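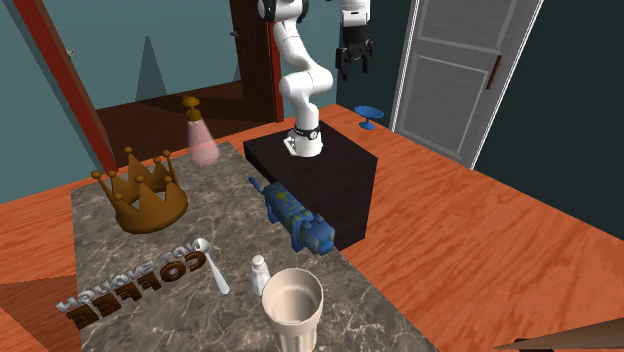

Bis wann muss die Simulationsaufgabe im Wahlpflichtkurs Robotik abgegeben werden?

Die Abgabe ist bis zum 1. Juli über den Kursbereich einzureichen, und zwar als Projektordner mit Protokoll und kommentiertem Steuerprogramm.

Forum Wahlpflichtkurs Robotik, Projektgruppe Rindomeck
Thema: Wertung von Aufgabe 3 (Umsetzen von Gegenständen)

Kursleitung_Hosseinzadeh
Sehr geehrte Teilnehmerinnen und Teilnehmer,
für Aufgabe 3 gilt die Szene mit der Marmortischplatte als verbindlich. Umzusetzen sind der Salzstreuer und der Löffel. Alle übrigen Gegenstände, also auch die Krone und der Pumpspender, verbleiben an ihrem Platz. Die Anfangslage der Gegenstände darf in der Szenendatei nicht verändert werden. Jede Gruppe reicht 44 Durchläufe ein.
Mit freundlichen Grüßen
Negin Hosseinzadeh

gruppe_prondholm
Wir bitten um Klarstellung zum Löffel. Er liegt unmittelbar neben dem Schriftzug »NOT ENOUGH COFFEE«. Wird eine Berührung des Schriftzugs als Fehler gewertet, auch wenn dieser sich nicht verschiebt?

Kursleitung_Hosseinzadeh
Eine Berührung ohne Verschiebung bleibt ohne Abzug. Maßgeblich ist der Lagevergleich zwischen Beginn und Ende des Durchlaufs.

t.endel
Dieser Regelung möchte ich widersprechen. In der Übungsphase im April wurde jede Kollision protokolliert und bewertet. Unsere Gruppe hat die Bahnplanung darauf ausgerichtet und nimmt dafür längere Wege in Kauf. Wer den Schriftzug streifen darf, spart Zeit, und die Zeit geht in die Wertung ein.

gruppe_prondholm
Den Einwand können wir nur teilweise nachvollziehen. Die Übungsphase war unbewertet, und in der Aufgabenstellung ist lediglich von der Endlage die Rede.

t.endel
In der Aufgabenstellung steht unter den allgemeinen Hinweisen »kollisionsarm«. Das Wort muss eine Bedeutung haben.

hulme_technik
Ergänzend aus technischer Sicht: Die Kollisionsprüfung meldet bei uns auch Kontakte, die durch die vereinfachte Hüllgeometrie entstehen. In einem Testlauf wurden 323 Kontakte gezählt, die meisten davon an der blauen Figur neben dem Sockel. Eine Wertung nach Kontaktzahl halte ich daher für ungeeignet.

Kursleitung_Hosseinzadeh
Die Einwände wurden geprüft. Es bleibt bei der Wertung nach Endlage. Der Begriff »kollisionsarm« wird in der Aufgabenstellung gestrichen. Die Zeit fließt nur noch ein, wenn zwei Gruppen dieselbe Punktzahl erreichen. Die Höchstpunktzahl beträgt unverändert 400.

t.endel
Ich nehme die Entscheidung zur Kenntnis, halte sie jedoch weiterhin für nachteilig gegenüber den Gruppen, die vorsichtig geplant haben.

gruppe_prondholm
Vielen Dank. Eine weitere Frage: Genügt es, den Salzstreuer am Zielpunkt abzulegen, oder muss er aufrecht stehen?

Kursleitung_Hosseinzadeh
Er muss aufrecht stehen. Für den Löffel ist keine Ausrichtung vorgeschrieben.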